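wahlzettel_fan schrieb:
Petition zum Nachtbus nach Rellthorpe: 131 Unterschriften in zwei Wochen! Am 24.07.2020 geht sie an den Gemeinderat – ich freu mich riesig!

Cotari schrieb:
Glückwunsch! Aber bindend ist das nicht, oder? Im März lag schon mal so was vor und wurde vertagt.

wahlzettel_fan schrieb:
Stimmt, aber diesmal stehen drei Fraktionen dahinter, das gab es noch nie!

Lahlou schrieb:
Sehe ich anders. Wer zahlt das? Ein Bürgerentscheid wäre ehrlicher.

Prasham schrieb:
Der dauert doch ewig – erst mal reden lassen! Bin auf der Zuschauertribüne dabei.
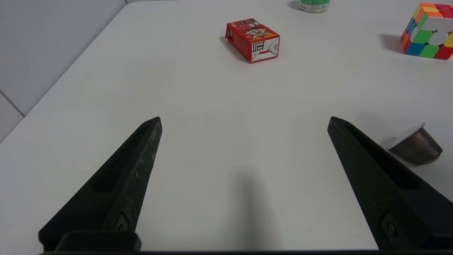 Anhang von Prasham: Greifer über weißer Tischplatte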